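Re: [heltthorpe-residents] Hard water, kettles and the softener offer
4 min read

Dear neighbors,

Thank you for the many answers to my first message in March. I could not reply to everybody, so I write now one longer message to the list. I hope my English is clear enough. If something sounds strange, please ask me.

First, I copy the part of the earlier message that started the discussion:

> We moved to the upper side of Heltthorpe last winter and the kettle
> is already white inside. The shower head sprays to the side. Now we
> have received the leaflet from Lachance about a softener with a
> discount if enough houses sign together. Has anybody here done it?
> Is it worth the money, or can we live with the lime like before?
> Also, is it bad to drink?

I have lived here longer than the writer, and I also came from a town with very soft water, so I understand the surprise. In my old town a kettle lived for many years. In Heltthorpe my first one, a Ballora, was so full of lime after one winter that I thought the metal was damaged. It was not damaged. I boiled white vinegar with water in it, left it for the night, and in the morning the lime came off in flakes.

About drinking it: the lime is mostly calcium and magnesium, and these are also in our food. The water company says in its letter that the water is hard but within the rules for drinking. The same letter went to all 2,768 addresses in the supply area, so please look in your papers before you ask the company for a copy. It is a long letter, and the hardness is on the second page, in a small table. The taste is another question. My husband says that tea is flat here. I have stopped noticing.

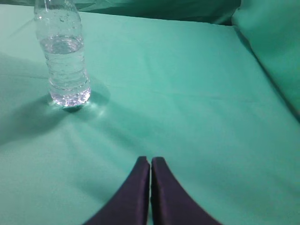 Does a filter jug take the lime out?

A jug takes out part of it while the cartridge is new, and less and less as the cartridge gets used up. For tea and coffee it can be enough. For the shower and the washing machine it cannot help, and you must remember to change the cartridge, which I personally forget.

Now the offer. I telephoned Lachance and I asked them the things that were not on the leaflet. The softener in the offer is the one they call Bruno. It uses salt, it stands on the floor next to the place where the water enters the house, and it needs a drain close by. In our row the water enters under the stairs, where there is no drain, so we would need extra pipe work. They told me that extra pipe work is not included in the price. I think this should be written on the leaflet, in the same size of letters as the discount.

They also recommend keeping one tap in the kitchen on the unsoftened water, for drinking and cooking. This tap is included. The yearly service is included only for the first year. When I asked what it costs after that, I was told up to 1,000 for a contract of 4 years, depending on the model and the visits. The person on the telephone was polite, but I could not get a more exact number, and I would not sign without having it on paper.

If you rent your house, please ask the owner before you call anybody. Two households on our street had this problem with the solar water heaters, and it was unpleasant for both sides.

What we do at home is simple. I clean the kettle with vinegar when I see the white layer. The shower head goes into a bowl with citric acid, which is cheap if you buy it in a bag and not in the small boxes for descaling. In the washing machine I use the amount of powder that the package gives for hard water. Before, I used the amount for soft water, and the towels were gray and stiff like cardboard.

For glasses I have no perfect answer. If they dry in the air they get spots. I dry them with a cotton cloth while they are still warm, and for old spots I rub with half a lemon. Please be careful with lemon or vinegar on marble and other stone, it leaves dull marks. I learned this on our window sill.

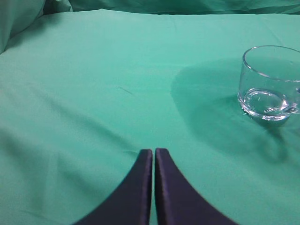

A reader of the list wrote to me privately that vinegar is not good for the rubber parts in a coffee machine, and that she lost a pump seal in this way. She now uses only the product that the manufacturer names in the manual, and she runs clean water through the machine two times afterward. She asked me to pass this on, and I agree with her. My advice about vinegar is for a plain kettle only.

Another point that was asked: the hot water tank. If your tank is old and makes a noise like small stones when it heats, there is probably lime on the bottom. I would not open it myself. Ask the plumber to look when he comes for the boiler anyway.

So for us, we will not sign for the softener this time. A family with more bathrooms, or with a drain already in the right place, may calculate differently. If you do sign, please write to the list how the installation went and what you paid in the end for the pipes. I will collect the answers and send them to those who are still deciding.

Does anybody have a bag of citric acid to share until the shop has it again? I can pick it up in the evening, after six.

With kind regards,
your neighbor from the lower end of Mill Row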